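Drarcombe Basket Hire: your questions

How long can I keep the baskets?
Hire runs for 3 days. Extra days can be added up to the morning your hire ends.

Is there a deposit?
Yes, £25 per order. We return it to your card once everything is back and checked.

Can I put food straight into them?
Please line them first. Greaseproof paper or a clean tea towel is fine.

How do I clean them?
Shake out crumbs and wipe with a damp cloth. Do not soak them.

Do you deliver?
Only within Drarcombe. Otherwise, collect from our counter at Avum Yard. We close for stocktaking each March.
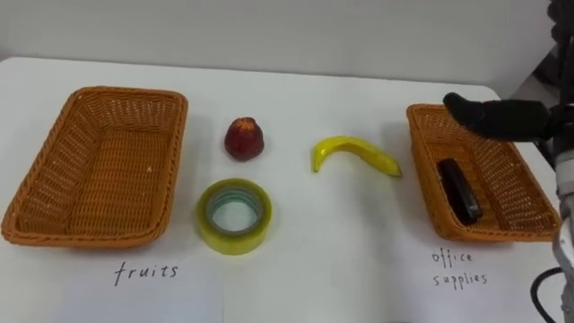 Rectangular wicker baskets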